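Clause 57

The procedure had been in force since July and it ran to 57 clauses, the last of which said that a session could not be released until every item handled in it had a name. I had written most of the other clauses. Clause 57 came from Batista, who ran data release at Nomico and who had once spent a winter trying to find out what "thing 4" was.

My job was conformity. I went to a site, watched one session from setup to shutdown, compared what I saw with the procedure, and filed a report. The Akivley site had filed 600 sessions with no deviations. A site with no deviations is either very good or has stopped writing them down, and the sampling plan treated both cases the same way. I arrived on 1/11/26 with a printed copy of the procedure, a torque driver and a spare set of finger pads.

Sebastião Fontes met me at the door. He was the only operator at Akivley, and so also the site lead, the equipment owner and the person responsible for the log. The procedure allowed this provided the four roles were signed for separately. He had signed for them separately. The signatures were identical, which I noted, then crossed out.

We began with the tool check. Clause 8 requires the fingers to be opened and closed 25 times before use, with the operator listening for contact on the return. Most operators do this while talking. Fontes did it in silence, stopped, tightened one screw by an eighth of a turn, and started over from one. The procedure does not say to start over. I wrote a proposal in the margin that it should.

Clause 11: pads clean and free of lint. Conforming.

Clause 12: second tool checked to the same standard as the first. Conforming.

Clause 14: nothing breakable within reach of an unplanned movement. I measured from the working area to the glass vase and got a figure inside the limit, by less than I would have liked. I asked whether the flowers could be moved to another room.

"They could," he said. "Then it would be a room without flowers."

The procedure has a passage about this, clause 3, which says that a home shall be recorded in its ordinary condition. Clause 3 and clause 14 have disagreed with each other since the first draft. I recorded the distance and let the vase stay.

He put on the headset, said the session number aloud, and took up the tools. 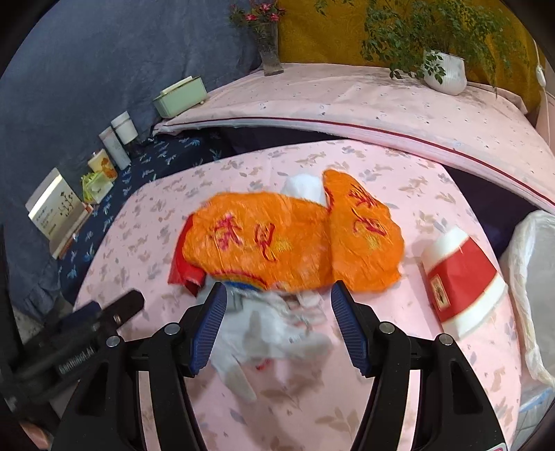

The first thing I check in an operator is the approach. A poor one comes in fast and corrects at the end, and the recording then teaches correction. A good one slows before it needs to. Fontes slowed very early. He let the fingers hang over the cloth for a second or more, long enough that I looked for the clause on idle time (clause 22, two seconds, advisory). Then he closed them on a fold and lifted, and the fold came up without dragging the sheet.

I followed along in the item list. Clause 57 requires a name, a material and a count, entered before the session starts. His list was complete. It was also strange. The pouch-shaped piece with the drawstring was entered as "grey-green, soft, the one with the cord." The dark red piece was "velvet or like velvet." Against the large orange item he had written "orange, festive," and under material he had left the field open and added a question mark.

At the first pause I asked him about the question mark.

"The field wants fabric or paper," he said. "I haven't decided."

"You've handled it."

"Through the tool. Through the tool it behaves like both."

I told him that he could put the tool down and touch it. He said clause 19 forbade bare-hand contact with items once a session was open. I had written clause 19, and he was right.

I could have closed the session, let him touch the thing, and opened another. That would have cost a session number and a calibration. Instead I asked why he hadn't settled it the evening before, when he made the list. He explained that the items at Akivley were not his. They had been lent with the room, by a family he had met once, and the terms of the loan were that he would use what was on the shelves and put it back as it had been. He had taken the terms to mean that he should not go through things with his hands beforehand. Nowhere in the loan agreement, which I later read, does it say this.

We went on. The basket work took the longest. Its opening faced outward, and anything placed in it had to be brought round the edge of the bed and released low, so that it did not catch on the lining. Clause 31 gives a drop height. He was under it each time. When a piece of white cloth slid off the far pad he did not chase it. He opened fully, withdrew, said "slip" for the audio track, and made a new approach from above, as clause 33 asks and as I had seen perhaps one operator in ten do without being reminded. 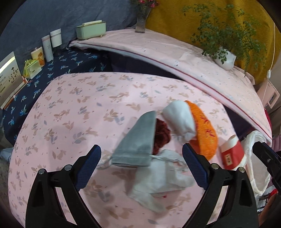 Soft items on the rabbit-print fabric, with the lined basket at right.

The session closed at the second bell. He parked both tools, took off the headset, and washed his hands, which the procedure does not require. Then he went to the bed and picked up the orange item and held it for a while by one corner.

I had the pen ready. "Fabric or paper," I said.

He told me. I wrote it in the correct field, initialed the change, and had him initial it too. Under clause 57 the session was now releasable. Under clause 41, though, the list as it stood when the session opened was the record, and a material entered afterward was an amendment, and an amendment was a deviation. It would be the first at Akivley.

He asked what happened to a site with a deviation.

"It gets a number. Someone at Brorkura reads it and decides if it's minor."

"And is it?"

"I can't classify my own finding."

He accepted this. He began returning things to their places, checking each against a pencil drawing he had made on the first day. It showed the jar, the tall bottle and the green box, each with a small arrow to indicate which side faced out. The drawing was not a controlled document. I asked whether he had considered submitting it as one. He said it had not occurred to him that anybody else would want it.

I wrote the report that night in the guest room of the inn, which had one chair. Under strengths I listed the tool check, the release height and the handling of slips. Under deviations I put down the one. Under observations, a section with no force that is rarely read, I wrote that clause 57 obliges an operator to be certain at the moment when he is least able to be, and that the operator at Akivley had met this by writing down exactly how much he knew. I proposed a third option in the material field. I spent some time on the wording. "Unknown" was wrong, as it would be used by everybody for everything. "Other" had the same fault. In the end I put "not determined through the tool," which is too long for the field.

Brorkura answered eleven days later. The deviation was minor. The proposal on the tool check was adopted. The proposal on the material field was returned with a comment from Batista, who wrote that the release system held 2000 item names and that every one of them had a material, and could I please explain what a person searching for orange cloth was meant to do with mine.

I drafted a reply and then a shorter one. Then I went back to the Akivley log and read it from the first session, only that column. He had used the question mark before. In the early sessions it appeared often and was always amended within the day, before opening, in slightly darker ink. After the spring it appeared less. By session 400 or so I could find it only against new items, and next to each there was a date on which it had been resolved, and the date was always one on which no session was open.

I copied six of these entries into the reply, without comment, and asked for the clause to be put on the agenda for the next revision. Batista moved it to item nine. Fontes, who had been copied in by mistake, wrote to say that the field on his form would take 24 characters, spaces included, and that "undecided" fit.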